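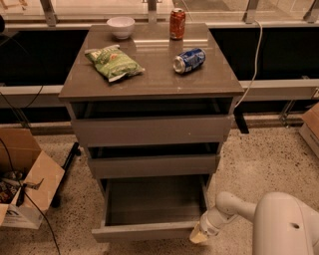

Lollberg three-drawer chest, grey with a glossy taupe top

We've been fans of the Lollberg ever since the first one arrived at Hetine, and it's still the piece we'd point you to if you want storage you can also put things down on. Three full-width drawers, a plain grey body, and that lovely shiny top in taupe – a warm colour that goes with nearly any floor we've tried it on, stone and terrazzo included.

The drawers are the best bit! Each one takes up to 12 kg, so the bottom one will happily swallow winter blankets, board games or the whole family's spare trainers. We keep tea towels and batteries in the top drawer of ours, and crisps and cold drinks tend to collect on the lid by mid-afternoon. It wipes down with a damp cloth and a drop of washing-up liquid. Please don't use scouring pads or cream cleaners on the top, as they dull the shine.

It looks good by a window too, where the gloss picks up the daylight. If you're after something quieter, the Geritz has the same body with a matt top, and the Mabaso is the taller version for narrow hallways.

Good to know
Comes flat-packed in two boxes
Allow 20 minutes per drawer the first time you build one (you do get quicker)
Wall fixing supplied – please use it, especially with small children about
Spare runners and screws always in stock

Dzifa Asamoah in our workshop has put together more of these than anyone, and her tip is to leave the runner screws slightly loose until all three drawers are in, then line up the fronts and tighten everything from the bottom upwards. It makes a real difference to how evenly they sit.

Delivery is to your door, or upstairs by arrangement. New stock is due in January, and you can reserve one now by phone or at the shop counter.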